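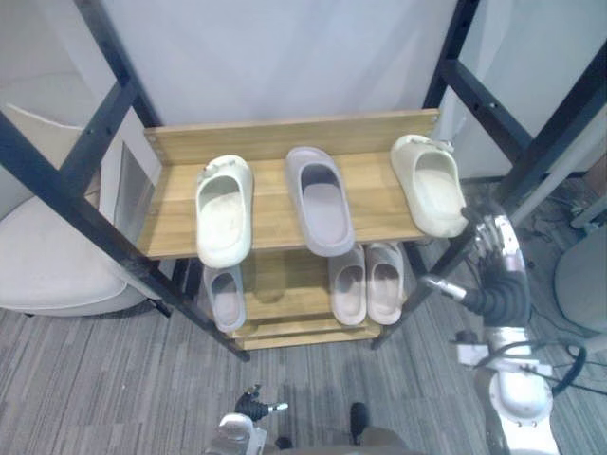 鞋架上了机器人以后，原来理鞋的人还有活干吗？
有，活变了：摆鞋的时间少了，看着机器、补它漏掉的、给它准备鞋架的时间多了。

发帖：北面的窗
先把大家最常问我的写在前面，下面慢慢说。我在 Esent 做样板间维护，手下管着拖鞋、毛巾、靠垫这类零碎东西。六月起，鞋架这一块交给了 Pledetti 那边调的双臂机器人，我跟班跟了两个月。说实话刚听说的时候我挺抵触的，拖鞋这种东西，弯个腰不就摆好了吗？可是最忙的时候我们一天要理280双，腰是真受不了，晚上回家坐下就不想起来（我们组有腰肌劳损的可不止我）。
所以别一上来就骂机器抢饭碗，先听我讲讲具体怎么个变法。

回复：晒不干的抹布
楼主你倒是说说快不快啊，我们这边也在谈，领导看了个演示视频就激动得不行。

回复：北面的窗
不快！单论一双鞋，我随手就放好了，它还在那儿慢慢对位置呢。可它不喊腰疼，下层那块板又矮又暗，以前我得蹲下去伸手掏，现在这块基本归它。上层我顺手就理了，反而不用等它。

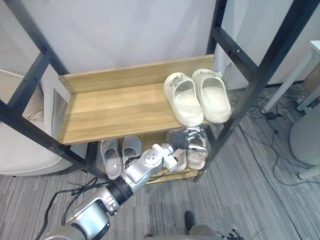 下层最麻烦的是颜色浅的鞋挤在一起，米色的挨着米色的，影子再一盖，我自己都会拿错。我们后来改了规矩，同色的尽量分开放，左右脚先配好再上架。这个配对的活现在是我的，以前根本没有这道工序。所以你说省人工了吗，省了一部分，又长出来一部分。

回复：半价酸奶
“又长出来一部分”，这话我要给我们主管看看。我在仓库，换的是 Zeltik 的调度系统，跟你这个不一样，但感觉一模一样：机器干的那部分写进报告里，人补的那部分没有地方填。工时表上就没有“给机器擦屁股”这一栏。

回复：大雾散了叫我
不太同意楼上。我们是 Gavrilă 的客房部，上设备之前也吵，上完以后组里11个人一个没走，排班还松快了。关键看管事的怎么分，别什么账都算到机器头上。

回复：半价酸奶
一个没走，那有没有再招人呢？我们这儿也没人被裁，就是有人走了以后岗位就没了，悄悄的。你过一年再来看看。

回复：大雾散了叫我
……这个我得承认，确实没招。但客房部本来就难招人，招来了也待不住，算不到一块去吧。

回复：北面的窗
你俩别吵，我觉得都对。我们组原来4个人轮鞋架，现在排两个，另外两个调去做布草了。调走的里头有一个挺高兴，有一个到现在还别扭，说自己摆了这么多年的鞋，到头来被叫去叠床单，还要重新学。我能理解她。理鞋听着没技术，可哪双鞋底磨了该撤、哪双看着还行其实里面脏了，她扫一眼就知道，这些没人教过机器，也没人想起来要问她。

回复：晒不干的抹布
对对对！我们谈方案的时候来的全是做设备的和做预算的，一线的一个都没叫。我去送水才听见两句。
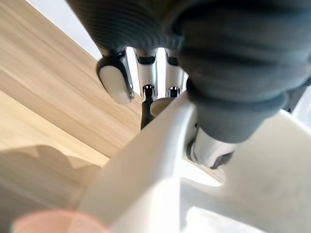 手指这种地方平时归谁保养？
在我们这儿归当班的人：交班前看一眼胶套有没有裂、有没有沾毛絮，脏了用干布擦，裂了就停机报给 Pledetti，自己不拆。

回复：北面的窗
上面两句是我从交接本里抄来的，好几个人私信问，干脆贴出来。刚开始没人愿意管这个，都说“我是来理拖鞋的，又不是修理工”，我也是这么想的。后来主管给加了一点岗位津贴，不多，但至少写明白了这是一项工作，大家心里就顺了。建议各位谈的时候一定要提这个，越早越好，等干顺手了再提就变成你应该的了。

回复：半价酸奶
津贴这条记下了。问一句，它放歪了算谁的？我们这边系统排错了单，最后签字的还是人。

回复：北面的窗
目前算班组的，我也不服，正在跟主管磨。我的想法是单独记一本，哪些是机器放歪的，哪些是我们没配好对，月底一起看。主管嘴上答应了，本子还没发下来。

回复：大雾散了叫我
自己先拿个本子记，别等他发。

回复：晒不干的抹布
同意楼上。另外楼主，地上的线一定盯紧点，我们试机那阵子我绊过一回，膝盖青了好久。

回复：北面的窗
哈哈收到，线我天天念叨，已经申请线槽了。明天早班我就自己带个本子去，记满一个月再上来跟大家汇报！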